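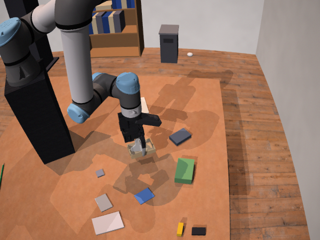
Search this site Enter keywords Go

The open day at Merkgate began at ten, and by five past my aunt had already told the young woman from Rodura that she had once packed 1,440 jars of plums in a single February, so she knew a thing or two about repetitive work. The young woman was very kind about it - she asked what sort of plums.

We stood with the other visitors and watched the arm on the screen go down to its little tray, and my aunt, who is 80 and frightened of escalators, leaned forward with her handbag held tight against her coat. 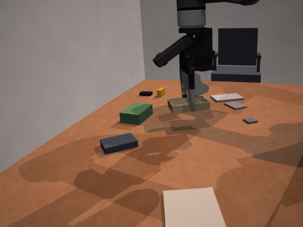 The gripper at the tray, with the green block on the table.

"Slowly, darling," she told it, as she used to tell me with the good cups.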